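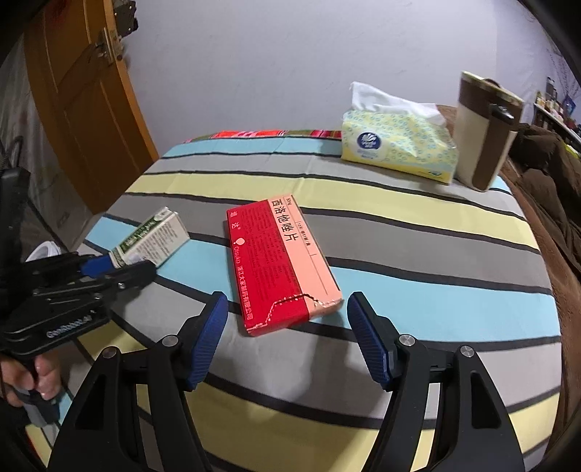
Bedside Clutter, Yammine Set

README, revised 1 July 2023
Maintained by Obadia Ndung'u

What's in here

Yammine is a collection of short clips and stills about the things people leave on beds. Medicine boxes, small cartons, tissues, mugs: the stuff that was going to be put away and then was used as a pillow neighbor for a week. Each clip covers one round of tidying, from the first item touched to the last one put down.

There are 691 clips, spread over 6 bedrooms. Poltton, our earlier set, covered kitchen drawers and taught us more than we wanted to know about twist ties. Yammine is smaller and softer underfoot.

Layout

clips/ holds one folder per round
stills/ holds single views pulled from the clips
labels/ holds item tags and packaging text
notes/ holds remarks typed by whoever was tidying, spelling preserved

The notes are optional reading. Several are only the word "again."

Items and tags

We tag by what a thing is, then by what it's in. A medicine box is "medicine, box." Tissues in a soft pack are "tissue, soft pack," which keeps them apart from the cardboard kind, since a soft pack slumps and a cardboard box has some self-respect. A mug with a lid is "mug, lidded" whether or not the lid is down.

Cartons we can't identify get "carton, other." Please don't upgrade these to "medicine" on the strength of being small and white and green. We did that for one whole batch and had to undo it by hand.

Bedding is tagged by pattern only: plain, striped, checked, floral, or regrettable. The last tag is being retired in the next version after a complaint from the owner of the duvet.

Packaging text

Text is copied in the script it's printed in, with English alongside where we have it. The red box in the opening still is entered like this:

item: medicine, box
name: 西洛他唑片
name, English: cilostazol tablets
brand: Otsuka
maker: 浙江大冢制药有限公司
strength: 50mg
color: red, pale pink band
bedding: striped

The tissue pack behind it is entered as Vinda, pale yellow, small blue circles. The mug beside that has no name in its record and gets by on "brown and cream, black lid."

If you can't read something, leave the field blank. A blank is worth more to us than a confident guess, and we've had some very confident guesses.

The package name is no evidence of what's inside. Boxes get reused, and we didn't open them to check. Nothing in the set should be treated as information about anybody's health or about how to take a medicine. If you came here for dosing advice, please close this file and call a pharmacist.

Where things go

A round ends when the bed is clear or the tidier gives up, and both are marked. The house rules, such as they are:

Medicine goes in the drawer tray, long side to the front.
Tissues go on the nightstand, within reach of a person lying down.
Mugs go to the kitchen. "The floor, for now" is logged as a failure.
Anything else goes in the bin marked Brarisham, named after the street where we bought it.

Known problems

Striped sheets are hard on the box outlines. Dark printed lines get mistaken for edges, and a few outlines wander off along a stripe as if they had somewhere to be.

Soft packs change shape between one touch and the next, so their outlines are redrawn more often than anything else's and agree with each other less.

Two of the bedrooms have almost the same curtains. Use the folder name to tell them apart, and don't trust the light.

The first 200 clips were tagged before we split "carton" from "box." They've been gone over once. A second pass is planned for December, by which I mean I've written it on a piece of paper.

Splits

The test split is 1 bedroom held out completely. The other 5 make up training and validation. Don't reshuffle by clip, or the same mug will turn up on both sides and your scores will look wonderful for no good reason.

Mistimura, the viewer we use, opens the label files as they are. It gets slow past 500 items in one window, so load by room.

Corrections

Send the clip folder name, the tag you object to, and the tag you'd like instead. Opinions on the mattress toppers can be kept for the owners.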